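Slide 1. Good morning, and thank you to the Uner district office for hosting us. My remarks concern food waste in shared kitchens and take nine minutes.

Slide 2. Members discard most food during preparation — trimmings, stale bread, herbs bought for one meal. 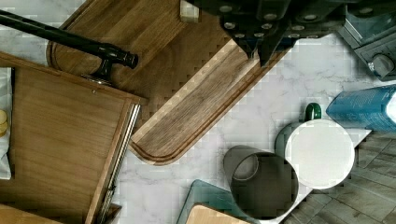 Wooden cutting board with juice groove.

Slide 3. The Drodine program asked 50 households to weigh their scraps for two months. Ilze Dzene will present the results in January. Please hold questions on cost until then. 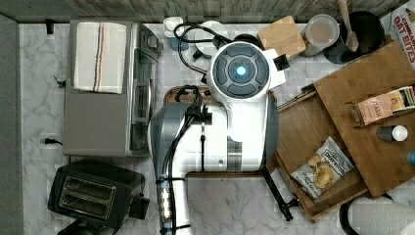 Kitchen counter from above.

Slide 4. Pause here. Invite comments, then hand over to Kaja Luik.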